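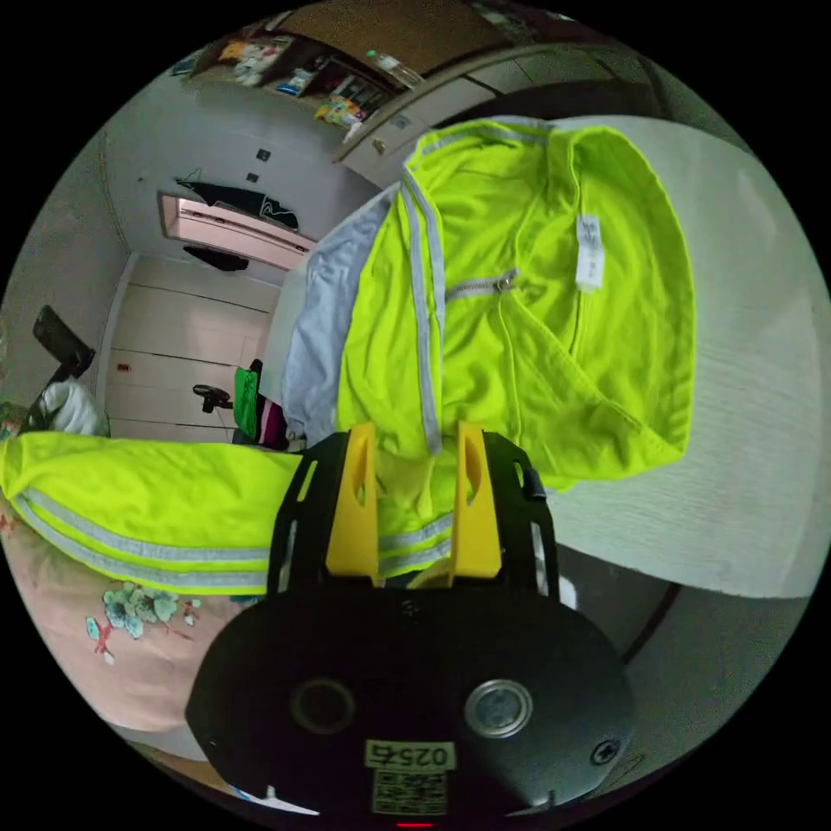
Budget for hand-held grippers – what am I forgetting?
Posted in Buying and Planning, 26 April 2018

maneo_fan
OK so I have money for 6 hand-held grippers and I need the order in before the boss changes her mind. Trummer quoted me 664 each, fingers included. We do clothes, mostly workwear. Jackets with zippers are the hard part, the fabric bunches up and the fingers slide right off. Would you buy all of them now or hold some cash back for spares?

plurk21
Hold cash back! We bought the full set from Firnbridge and had nothing left for fingers. By October we were sharing two good pairs between everybody.

wgrabner
Disagree with plurk21, sorry. Fingers are cheap. What hurt us was shipping – nearly 200 on one small box. Put it all in one order and ask for the spares in the same carton.
Waltraud Grabner, Plurkgate

plurk21
Cheap if you know how many you need. I didn't, and neither does he yet. Buy four, run them for 21 days, then see what wears out.

maneo_fan
Hmm, four plus a bag of fingers is kind of tempting. Does Trummer hold the price on a second order?

wgrabner
They did for us, but get it in writing. And ask about the mounting plates too, ours were billed separately.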